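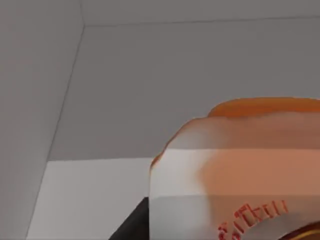 Dundau Robotics Club – Gallery, Fall Term

Posted 2 January 2018

I was asked to write up the grasping project for the club page, and I said I would if I could be frank about it. We spent the term teaching a simulated arm to pick up groceries. The numbers on the poster looked good. I helped make the poster and I still think the numbers need a longer look than they got.

The gallery opens with a view from the simulator, up close to one of the grocery models, the container with the orange lid. Red lettering curves along the lower part of the label. The walls are plain gray because plain gray was the default and we left it alone.

A few notes to go with it, for anyone joining in the spring.

On the score. We ran 581 attempts in the last week of December and logged 341 as successful grasps. "Successful" was a check in the code: the object had to be above a set height when the timer ran out. Etelka Vörös went back through the log and found runs where the object was above that height with a finger jammed under it. Those are still in the 341. I wanted them taken out, and the vote went the other way.

On the objects. The models came to us as a pack, with labels already on them, and most look fine until you get near. At close range the colors on this one run together in soft bands of peach and whitish gray. If your method depends on reading a label, try it at this distance before you promise anything. The Olitz team built their whole entry on label matching and had a rough afternoon.

On the lighting. It is very even. Our own classroom has a window on one side and a bad tube over the sink, and I have yet to hear a good argument that a policy trained in the first will cope with the second. We did two trials on the real arm. Neither was filmed, and the write-up calls them "promising," a word I would have left out.

On the code. We started from Yeoh, last year's planner, and swapped in Flotar for the grasp step halfway through the term. Flotar is faster. Whether it is better I can't say, as the object list changed the same week and the old runs were never repeated. If you want a small project for the spring, repeat them. The settings are in the shared folder under "old," and the first 200 runs have their random seeds saved. The later ones don't, and that was my mistake.

On the camera views. Save them, even the dull ones. Several arguments this term were about what the arm could see at the moment it closed its fingers, and for most runs we only had the final height and a yes or no. A view this near to an object leaves you a slope of lid, part of a word and a lot of gray – a person can guess the rest, and I'm not convinced our detector could.

The club did learn a good deal, and the newer members write much cleaner code than they did at the start. I'd join again. I'd also like the spring poster to say how many runs were thrown out, and who decided.

Corrections can go to the usual club address. Etelka has the full log if you want to count for yourself.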